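The rack that stays out
February
By Adwoa Ackah
Print this page | E-mail this page
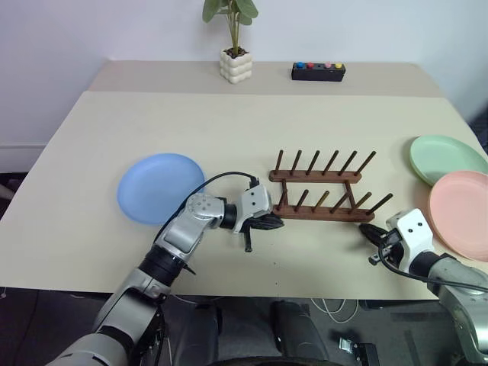

Pastel plates and a wooden rack, with a little greenery at the back.

I have owned three dishwashers and loved none of them, so when I moved to Ravthorpe I did without, and started paying attention to dish racks instead (yes, I know how that sounds!).

My first was a wire thing that left rust rings on the worktop. The one I'd choose now is wood, reddish-brown, with a row of six pegs at the back and another six in front, so each plate gets its own slot and the air can get round it. It looks nice empty, too, and mine is empty more often than you'd think.

Then there are the plates. I used to be strictly white china, but Lizelle Rampersad, who ran the kitchen shop where I worked for 2 years, talked me into colour, and a light blue plate beside a pale pink one cheers me up before I've even made the toast. Mint green as well, if you can find it.

Wood does need a bit of looking after. I wipe mine down at night and oil it when it starts to look thirsty – over 50 wash-ups between coats, at a guess. Don't leave it sitting in a puddle.

And put a plant nearby, something leafy in a silly pot. A white one covered in bubbles would do me very well.

Print this page | E-mail this page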